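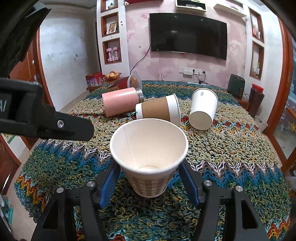 HOME & MACHINE

Pick Up the Cup Again, Please

Robots are learning to tidy a bedroom by way of people who would prefer not to

The first thing I was told about the job was that I was too good at it. I had been handed a pair of grippers - one per hand, black, jointed, with blue ribbed pads where the fingertips would be - and asked to set a paper cup on its base. I set the cup on its base. The woman running the session looked at the tablet, looked at me, and asked whether I could do it again in a way that a robot might be able to follow.

I have been criticized for plenty of things over the years, most of them in writing, and grace had never come up. I did it again, slower. That was worse. Slow, I learned, makes people wobble, and a wobble goes into the recording along with everything else. Somewhere between my natural speed and the speed of a man defusing a bomb was the correct one, and the rest of the morning was spent looking for it.

The session belonged to Utono, a company that collects examples of housework for machines that will someday be expected to do it. The machine in question is called Ulo. I never met Ulo. From what I gathered it lives in a lab on the other side of Lellov, has two arms, and for now is about as much use around a house as I was at fourteen. It doesn't come out to bedrooms. The bedrooms are sent to it, a few seconds at a time, by people squeezing handles.

If you've pictured this kind of work at all, you've probably pictured a lab. Utono has one, with gray tables and a light over each. The company filled those tables with cups for most of a year. Ulo got very good at cups on gray tables and then, shown a cup on a kitchen counter with a bread crumb beside it, reached for the crumb. So the grippers went into bags, and the bags went out to people's homes, where there is no shortage of crumbs.

The room we worked in had pink floral wallpaper and a big television on it, and a bedspread striped in green, teal, cream and blue, with zigzags running across it in every color the stripes had left out. I liked it. The software hates it. Everything about that bedspread that makes it nice to lie on makes it a bad place to find a white cup: thick loops of yarn, edges everywhere, nothing flat. One of Utono's engineers described it to me, with real warmth, as "hostile." She had asked whether the company could get more rooms like it.

A bed is also a rotten table. Put a paper cup down on a plump bedspread and it may stay, or it may think things over for a second and lean. I had assumed that the leaners would be thrown out as mistakes. They keep a good share of them. If a system only ever sees cups that behave, it has no idea what to do with one that's halfway over, and it tends to do what Ulo did last spring, when it let go of a falling cup and reported the job complete.

WHAT A HAND KNOWS

The tool deserves a word, since you spend all day inside its opinions. There's a handle and a trigger. Squeeze, and the two fingers come together; ease off, and they part. A camera rides along and sees what the tool sees. That is the entire vocabulary. Your hand has a wrist full of small ideas, and a palm, and a thumb that has been getting you out of trouble since infancy, and the tool takes all of this away and gives you back a pinch.

The theory is sound. If a person wears the robot's hand, then whatever the person manages is, at least on paper, something the robot can manage too. Nothing gets lost in translation when the student and the teacher have the same bad fingers. What it feels like is trying to butter toast with a stapler.

Paper cups are the cruel part. I'd have guessed the hard items were the heavy ones. But a tumbler can take whatever pressure you give it, while a paper cup gives way at the sides and then springs back, or doesn't, and remembers you. Grip too low and the taper slides it out from between the pads. Grip too high and the rim goes from a circle to something like a guitar pick. I went through a fair number before lunch. A cup that has been squeezed twice is a different cup, and the instructions say to retire it, so there was a growing bag of retirees by the door.

Squeezing is the thing most new collectors get wrong, and they get it wrong for a touching reason: they're afraid of dropping something in front of company. The woman in charge of my session tells them to hold the cup as if it were full. It's good advice. I tried it and pictured coffee, and then I pictured coffee on that bedspread, and crushed another one.

HOW TO BE A GOOD EXAMPLE

Each recording is called an episode, which gives the whole business a glamour it hasn't earned. An episode goes like this. You scatter the objects. You hold the grippers clear of everything. You hear a tone. You do the task, you pull your hands back, you hear another tone. Anything past 20 seconds is flagged by Seol, the program that grades the recordings, and Seol has no bedside manner. My first eight came back with the same word next to each: "hesitant."

I took this up with the person beside me, who had been collecting for months and had the flat calm of a toll booth attendant. She said everyone gets "hesitant." She'd once had a run of "abrupt," and still seemed to be carrying it. The grade she admired was the blank one, where Seol finds nothing to say about you.

Then there's the matter of scattering. You would think that throwing cups around a bed required no training. People turn out to be incapable of mess on request. They tip one cup over, then another beside it at the same polite distance, and by the third they've made a row. Left alone, a row becomes a lesson, and the machine learns that cups live in rows. Utono's written guide devotes 2 pages to being untidy. It suggests dropping things from knee height. It suggests looking away. It suggests letting a sleeve or a differently shaped tumbler roll in among the plain ones, so that Ulo doesn't conclude the world contains only one model of cup, and it asks you, with an italic I could hear, to stop straightening the bedspread.

I could not stop straightening the bedspread. My mother got to me decades before Utono did. Between episodes my hand went out by itself and smoothed a corner, gripper and all, and each time it did, the room got a little more like the gray table.

What you may move is covered as well. The objects in the task, yes. The room, no. Nothing gets cleared off the furniture for the occasion, so the fruit bowl stays put, and the gift boxes, and the pair of pink dumbbells in their niche on the wall, all of them attending every episode like relatives at a school play. I asked if Ulo might get confused and try to rack the dumbbells. The engineer said that at this point she would be thrilled.

THE PRICE OF A CUP

Collectors are paid by the accepted episode, with a floor for the hour so that a bad morning doesn't ruin anyone. A household task is considered covered, for a single room, at 332 accepted episodes. I asked why 332. I was told that it used to be more and that it used to be less. There's a chart, apparently. The engineer offered to walk me through it and I said another time, and we both knew what that meant.

There are fair complaints to be made. It's repetitive work done bent over a mattress, and by afternoon my lower back had filed its own report. Letting a camera into your bedroom is a strange thing to rent out, even if the camera spends its life staring at cups. Utono says that faces and paperwork get blurred before anyone reviews a recording, and that a household can pull its footage whenever it likes. One or two have. The collectors I talked to were less worried about being watched than about the larger question, the one every visitor asks within the hour, of whether they were training their own replacements. Replacements at what, the toll booth woman wanted to know. She has been picking up cups at home for free since she got married. If something with two arms wants that job, she'll show it where the cups are.

I found I had a harder time being wry about it after lunch. Around the middle of the afternoon (the light had moved, which meant new lighting conditions, which meant everyone was pleased) I stopped thinking about my hands. The left one steadied the cup, the right one came in at the flank, and the cup went up onto its base and stood there. Tone. Scatter. Tone. I'd spent a day being taught to do a thing that I've done since I was two, and for the first time in my life I had some idea how I did it. You don't go for the cup. You go for a spot slightly past it and let the near finger arrive late. Who knew that? My arm did, and had never mentioned it.

The engineer was pleased when I told her. She said it's the sort of thing they could never get anyone to write down, back when they tried writing it down. They had a version of Ulo in those days that ran on rules, and a document for cups alone that went on for longer than this magazine. It had a section on handles. It had an appendix on what counted as upright. The robot followed all of it and knocked over everything in the building.

We packed up in the early evening. My grippers went into their bag with the trigger guards on, and the retirees went into the recycling. Seol had accepted most of my afternoon and very little of my morning, and one episode had been set aside for a human to look at, with a note: the cup was fine, but the operator seemed to be petting the bed.

They're keeping it, I'm told. It's been filed under bedmaking.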